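Search this site Enter keywords Go

Last updated: March 7, 2019

Stadville clothing bank will move to the old Camia building in June

The clothing bank in Stadville will leave its rooms on Dramonier Street and move to the former Camia shoe store. The town council approved the lease on Tuesday evening, after a discussion that took longer than expected. The new place is bigger, has a loading door at the back and is close to the bus station.

The clothing bank gives free clothes to families who live in the town and in the villages nearby. Last winter it served 435 households, the highest number since it opened. In the present rooms there is no space to keep winter coats during the summer, so many of them must be stored in a garage on the other side of the river and brought back in the fall.

"We say no to good clothes every week, and this is painful for us," said Josphat Mosoti, who manages the clothing bank. "A person comes with two clean bags and I must ask him to come again next month. In the new building I hope we will not have this conversation anymore."

The lease is for 6 years. The council will pay the rent for the first year, and after this the clothing bank must cover half of it from its own income, mainly from the small secondhand shop that it runs on Saturdays. Two council members voted against the plan. They said that the building needs a new roof and that the town should first know the price of the repair.
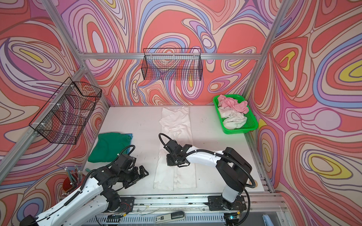
Clothes that arrive at the bank are sorted by size and season, and after that they are washed, folded and put on the shelves. Mr. Mosoti said the folding and sorting takes more hours than all the other work together. The new building will have a separate room for it, with long tables and better light. There will also be two changing rooms, which visitors have requested for a long time.

Some residents of Dramonier Street are not happy with the move. The Rivadeneira bakery, two doors from the present entrance, gets many customers on the days when the clothing bank is open. The council answered that the empty rooms will be offered to another tenant before the end of the year – it did not say to whom.

The bank will stay open at the old address until the move. It will close for 10 days while the shelves are taken down and put up again, and the exact dates will be on the door and at the town hall. Donations of children's shoes and bed sheets are especially needed at this moment. Bags can be left during opening hours only, and the staff ask people not to put them on the sidewalk at night.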